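Table Setting and Clearing Sessions -- Participants Wanted
Mostdale, Grotska Building, ground floor

Momanix is looking for 40 adults to take part in paid sessions on everyday table work. Sessions run through August. Each participant completes 84 short tasks over two visits.

Tasks
Placing, moving and clearing household items on a white tabletop. Items include woven wicker pieces, a ceramic vase with flowers, and assorted tableware from the Drakos range. Each task has a printed start layout and end layout. Participants set the table to match the first, then work toward the second at a normal pace.

Requirements
Age 18 or over. Able to stand for 30 minutes at a time. Full use of both hands. No known allergy to cut flowers. Experience in catering or housekeeping is useful but not required.

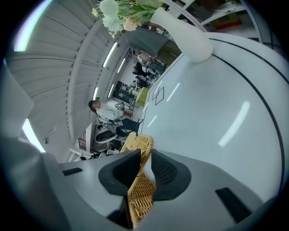
Wicker items are to be lifted, not dragged -- the tabletop marks easily. The vase is moved last in every clearing task unless the layout sheet says otherwise.

Pay and hours
$200 on completion of both visits. Morning visits start at 9:00 a.m., afternoon visits at 1:30 p.m. Parking is free behind the building.

To apply, send your name, phone number and preferred start time through the Momanix contact form, subject line "Table sessions."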